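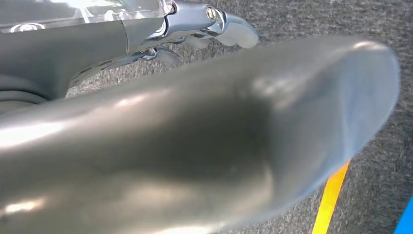

Does the release contain failed episodes?
Failed episodes are included and flagged with outcome = 0. They are excluded from the default training split and have to be requested in the loader.

Skandel: wrist and head views for sheet metal panel handling

Version 2. Maintained by Hamisi Urio and Seung-woo Um. Collected at the Esmont site.

Contents

3,734 episodes of a single-arm robot working with stamped metal panels. Each episode has a head video, a wrist video, joint positions, gripper state and one line of task text. Of the total, 1,510 episodes come from the second collection period, which began in March after the wrist camera mount was replaced. The two periods are stored in separate folders and should not be merged without reading the calibration note.

Method

The release supports one question: does the wrist view help a policy place its fingers on a thin part with few flat areas? We trained the same policy three ways: head view only, wrist view only, and both. Training length and batch size were held fixed. Rezaul Jayawardena ran all three on 5 seeds.

Panels are laid flat on a steel table.

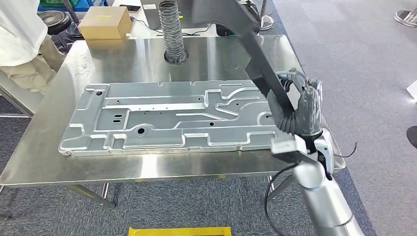

Grasp points are labeled by hand on the head view, in panel coordinates, with the origin at the panel's left end. Ribs and punched holes are not labeled. An earlier version had hole labels from the Zurker annotation tool, but two annotators disagreed on oblong slots often enough that we dropped the field.

Results

With both views, the policy reached 94 percent grasp success on the held-out panels. The head-only policy was lower on every seed, and most of its errors were along the camera's depth axis. The wrist-only policy was accurate once close to the part but often failed to find it from the rest pose. Per-seed numbers are in results/seeds.csv.

Known issues

Reflections from the tabletop saturate the head view in parts of the first period. Exposure was locked for the second.
Wrist video lags joint data by one sample in the first period. The loader corrects this by default; set raw_time = true to turn it off.
Part of the gripper can block the target in the wrist view during the final approach.
Gripper state is commanded width. Measured width was not logged.

Splits

Train, validation and test are divided by panel type. Do not reshuffle by episode, as this puts the same panel in train and test.

Loading

Requires the Villanueva reader. Point it at the top folder and pass period = 1 or period = 2. Labels were checked by Nassoro Simiyu; send corrections to him with the episode number.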